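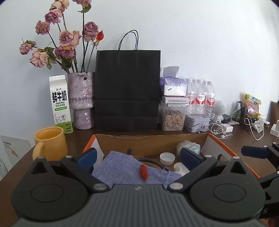 Drying roses and clearing the table they live on: help please!

Posted in Home and Tidying, 2019-01-08

Reresby

Hello all! I have finally got round to the big dark wood table against the wall in our main room, the one that catches everything that comes through the door. I've been putting it off since November and now that I've started I'm rather enjoying myself. I have an open cardboard box on the table and the plan is that whatever doesn't belong there goes into it and gets carried off to its proper home.

My trouble is that half the things on there don't seem to have a proper home. The milk carton gets parked there with a mug at breakfast and then forgets to leave. There's a big black paper shopping bag with handles, far too nice to throw out (I have more than 50 bags in the cupboard already, so perhaps I'm not the best judge). There's a clear plastic container of striped sunflower seeds that we pick at in the evenings. And then the roses!

The roses are what I care about most. They were a mixed bunch, pinks and mauves with one gorgeous orange-red one edged in yellow, and I left them in my lilac-grey vase until they drooped and went papery. I love them like this. The colours have gone all dusty and soft and the orange one still glows. But they're in a tall vase with a pinched waist, a few heads are hanging right over, and bits drop off whenever anybody brushes past.

So, two things really. Can I keep the roses looking good for a while longer, and should they stay in the vase? And how do you all stop a table like this filling straight back up again? It's 23 inches deep so there's plenty of room for clutter to creep forward from the wall.

Laryea

Oh, I love this, dried roses are my favourite thing in any house! Yes, you can keep them, and they'll last a good long time if you treat them kindly.

First make sure there's no water left in the bottom of the vase. A narrow middle hides it beautifully and you can have a stagnant inch down there without knowing. Lift the whole bunch out in one go with both hands around the stems, tip the vase up over the sink, and leave it upside down on a tea towel overnight. If the stems feel soft at the ends, snip that part off. Soft stems go mouldy and the smell is awful.

While they're out, hang them. Tie the stems loosely with string and hang them heads down somewhere dark and airy, inside a wardrobe or an airing cupboard, for 2 weeks. Heads that have already gone crisp in a drooping position won't lift much, I'm afraid, but any with a bit of give left in the neck will straighten nicely. I'd leave the droopers in anyway. Put them at the front where they can spill over the rim and they look as if you meant it!

Pull off any leaves that crumble when you touch them and keep the curly ones that hold together. Then a light mist of ordinary unscented hairspray from arm's length, outdoors if you can, let it dry, and do it once more. That stops most of the shedding. Dust them with a soft make-up brush or a hairdryer on cool and its lowest setting.

And definitely back in the same vase. Lilac-grey with faded pinks sounds perfect. Keep it out of strong sun or the orange one will go brown on you, and push it to the end of the table that people walk past least.

I've no wisdom at all about the table. Mine is worse.

Zokstead

just bin the bag and eat the seeds

Prillstead

I can't help with flowers but I'm a terrific fan of clearing tables, so here goes. Your box is the right idea! What made the difference in our house was doing the carrying straight away. If the box sits there until the weekend it becomes one more thing on the table, and before long people are putting post in it.

Go along the back row from one end to the other and don't skip. Milk to the fridge first, before you do anything else, and if it's been out all morning pour it away. Mug to the sink. Sunflower seeds into a jar with a proper lid and on to whichever shelf is nearest to where you sit of an evening, or they'll come wandering back. Paper bags fold flat along their old creases and a stiff one with handles makes a good holder for all the others, standing up at the bottom of the cupboard. Keep as many as fit inside it and recycle the rest (sorry!).

Then wipe the table down, dry it well, and put back the vase and one other thing. We have a lamp. A shallow tray works too, if your lot need somewhere to drop keys, but get a small one. People will fill whatever size you give them.

Reresby

Thank you both, what lovely answers! Off to find some string. Zokstead, the seeds are in hand, the bag is staying.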